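Étude Ondix : changer de traitement améliore vraiment la qualité de vie ?

skeltodeo
On me propose de changer de trithérapie. L'argument : 1 157 patients « plus satisfaits ». Sans groupe témoin, ça vaut quoi ? 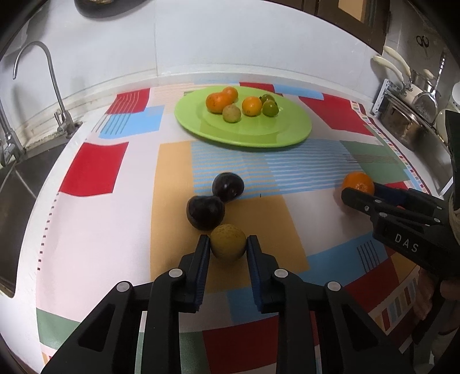
2 réponses

oltesix
Pas grand-chose. Ceux qui changent espèrent aller mieux, et ils cochent mieux. Demande la durée du suivi et le nombre d'abandons. N'arrête rien entre-temps.

jaramillo20
Moi j'ai changé en juin, 3 kilos de pris, sommeil pareil. Après, chacun son cas... 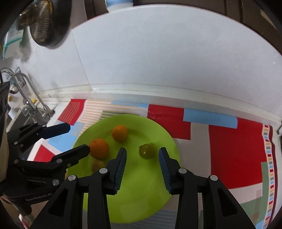

Fruits et petite tomate sur une assiette verte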